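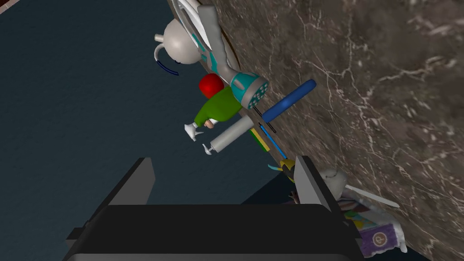

Gwawr Parry objetou, quando leu a primeira versão desta secção, que a palavra «veio» não pode ser tratada como termo técnico, porque os clientes a usam para qualquer risco claro sobre fundo escuro, e os marmoristas apenas para uma fratura preenchida por mineral. A objeção é justa e obrigou-nos a rever a codificação das entrevistas.

4.2 O vocabulário dos veios

O inventário recolhido nas oficinas de Unenness contém 1380 ocorrências de termos relativos ao desenho da pedra. Destas, 300 foram produzidas por clientes durante a escolha de um tampo; as restantes pertencem aos marmoristas. Os dois grupos partilham o nome das cores, mas separam-se logo que se trata de falar da distribuição do desenho. Um mármore castanho com veios densos, brancos e bege-claros, como o da Figura 3, recebe dos clientes adjetivos de quantidade («muito cheio», «carregado») e dos marmoristas adjetivos de direção («corrido», «cruzado»).

Figura 3. Mármore castanho de veios densos junto a uma superfície lisa e mate, azul-ardósia escura. Imagem gerada por computador.

Para os clientes, a pedra é avaliada quase sempre em contraste com aquilo que lhe fica ao lado. Uma superfície escura e uniforme faz com que o desenho pareça mais forte, e vários entrevistados mudaram de adjetivo quando a amostra foi colocada junto de outra. Os marmoristas não mudaram. Haf Gape propõe que esta estabilidade vem do corte: quem tem de serrar o bloco precisa de saber por onde correm os veios, seja qual for o móvel que depois o acompanha.

Na oficina Perkell encontrámos 5 termos que não aparecem em nenhum dos glossários consultados. Três deles são formados sobre nomes de tecidos – um procedimento já conhecido em outras línguas da região – e os outros dois ficaram sem etimologia segura. Preferimos não os incluir no quadro comparativo, embora Florian Nägeli tenha defendido o contrário nas reuniões de agosto.

Uma dificuldade particular foi o termo «nuvem». Nas entrevistas feitas em Jestari, designa uma mancha clara sem limite nítido; na Perkell, designa um defeito, e o seu uso diante do cliente é evitado. Codificámos os dois sentidos em separado. Quando a gravação não permitia decidir, a ocorrência foi retirada da contagem por sentido, mas mantida no total geral.

A ordem das palavras merece também uma nota. Os clientes dizem primeiro a cor e depois o desenho; os marmoristas fazem o inverso em quase todos os enunciados espontâneos, e voltam à ordem dos clientes quando leem uma encomenda em voz alta. Este último ponto é retomado na secção 4.3, com os dados de Waaka.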